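Danach publishes good practice guide for robot bin picking

Danach has released a free guide of good practice for teams who test robot arms on mixed small objects. The guide has 70 pages and 11 checklists, and it was prepared together with Stilto and Nwankwo. It explains how to fix the bin, how to lead the cables and how to record each failed pick.

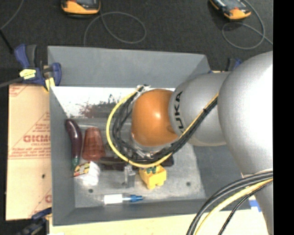
Who should use the guide? Any laboratory or company that wants to compare its picking results with the results of others.

"Many teams make good tests, but they write them down in different ways," said Saturnino Olmedo, editor of the guide. "We ask for one form – the same for everybody."

The rules were checked on 3,221 picks. The guide can be downloaded from the Wundance portal from July.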